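Voscombe Countertop Circuit Planner
Section 4: Adding Appliances and Assigning Circuits

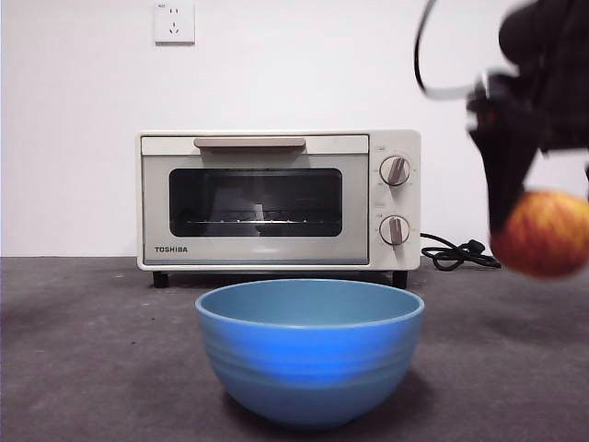
4.1 Before you start

Complete Section 3 (Panel Setup) first. The planner will not accept an appliance until at least one circuit has been entered with a breaker rating and a list of outlets.

Have the following at hand:

- The rating label of each appliance. It is usually on the back or the underside and gives either watts (W) or amps (A).
- The breaker schedule from inside the panel door.
- The outlet map you printed at the end of Section 3.

Do not copy wattages from a store listing or a box. Model numbers that differ by one letter can have different heating elements.

CAUTION: Let heating appliances cool and unplug them before turning them over to read the label.

4.2 Adding an appliance

1. Open the Kitchen tab and select Add Appliance.

2. Type a name of up to 20 characters. Names must be different from each other. If you have two kettles, call them Kettle 1 and Kettle 2 or name them by location.

3. Select a load type:
Heating - toaster ovens, kettles, griddles, slow cookers, coffee makers with a hot plate.
Motor - blenders, mixers, food processors, refrigerators.
Electronic - radios, chargers, scales, displays.

4. Enter the rating exactly as printed. Use the W/A switch to the right of the field to match the unit on the label. If both are printed, enter watts.

5. Enter the line voltage only if it differs from the default set in Section 3.

6. Select a use pattern: Always On, Daily, or Occasional. Appliances marked Always On are counted in every load check, whether or not you include them in a group.

7. Select Save. The appliance appears in the left column with a gray marker. Gray means that no outlet has been assigned.

NOTE: A microwave oven label may show two figures, one for input and one for cooking output. Enter the input figure. The planner has no means of detecting the wrong one, and the circuit total will read low.

4.3 Assigning an outlet

1. Select the appliance in the left column.

2. Select an outlet on the map. Both halves of a duplex outlet are shown, marked U (upper) and L (lower).

3. Confirm. The gray marker changes to green, yellow, or red.

Green: the circuit total is below 80 percent of the breaker rating.
Yellow: the total is at or above 80 percent and no higher than 100 percent.
Red: the total is above 100 percent.

The total is calculated for the circuit. Moving an appliance from U to L, or to another outlet on the same breaker, has no effect on the color.

NOTE: On a split-wired outlet the two halves may be on different breakers. Enter these as two single outlets in Section 3.4. If you are not sure, turn off one breaker and check both halves with a plug-in tester.

4.4 Creating a use group

A use group is a set of appliances that run at the same time. Most kitchens need a breakfast group and an evening group.

1. Select Groups, then New Group.

2. Check the box beside each appliance in the group.

3. Set the overlap time in minutes. The default is 50. Enter the longest period during which all checked appliances could be on together.

4. Select Run Check.

The result is listed by circuit, highest load first. Select a line to see the appliances that make it up. Up to 20 groups can be stored per kitchen.

Thermostat-controlled appliances cycle on and off. The planner ignores cycling and uses the full rating for the whole overlap time. This is intended - two heating elements can switch on in the same second.

4.5 Clearing a red or yellow result

Work in this order:

1. Check the entries for typing errors. A missing decimal point in an amp value is the most common fault.

2. Move one heating appliance to a different circuit.

3. If no circuit has room, split the group in two and run the appliances at different times.

4. If the result is still red, consult a licensed electrician about an additional circuit.

WARNING: Never replace a breaker with one of a higher rating to clear a red result. The breaker protects the wiring in the wall, and the wire size does not change with the breaker.

WARNING: Do not use extension cords or power strips to carry a heating appliance to another circuit. The planner does not model cords and will show green.

4.6 Importing from Kollon files

Lists saved in Kollon format can be loaded from File, Import. Load types are not carried over; every imported appliance is set to Heating until you change it. Use patterns are set to Daily. Outlet assignments are kept only if the outlet names match exactly, including spaces.

Section text: Garnet Perron. Technical review: Hendrik Vandenberghe.
Revised Wednesday, January 31, 2024.

Continue to Section 5: Printing the Circuit Chart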